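3.2 Small things on a plain surface

So by the time I got to the Eltham tables I'd already read 484 diary entries about clutter, and I was pretty sure I knew what people did with small objects (they don't put them away, mostly!). What I hadn't thought much about was the surface underneath. Robichaud households kept telling us they "couldn't see" what was on a busy table, so I started looking at what happens when the table goes plain.

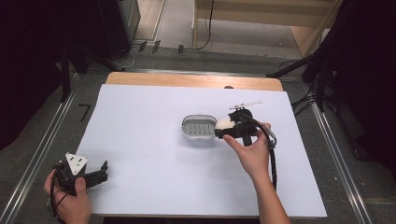 Figure 3. A divided oval container on white paper, with a white, roughly round object held beside it.

My hunch was that compartments slow people down, and they do, a little. In the 12 Stancombe sessions people would hover over a divided tray, pick a slot, then change their minds. Give them an open bowl and they just drop the thing in and move on. I come back to this in Section 4, where I also get into the pale-on-pale problem.

1483 views | 12 shares | 3 comments

Comments
- Loved this section, I'm a hoverer for sure.
- Did you try colored paper too?
- My button tin has no compartments and I stand by it.

Wultano uses cookies to remember your reading settings. Accept | Manage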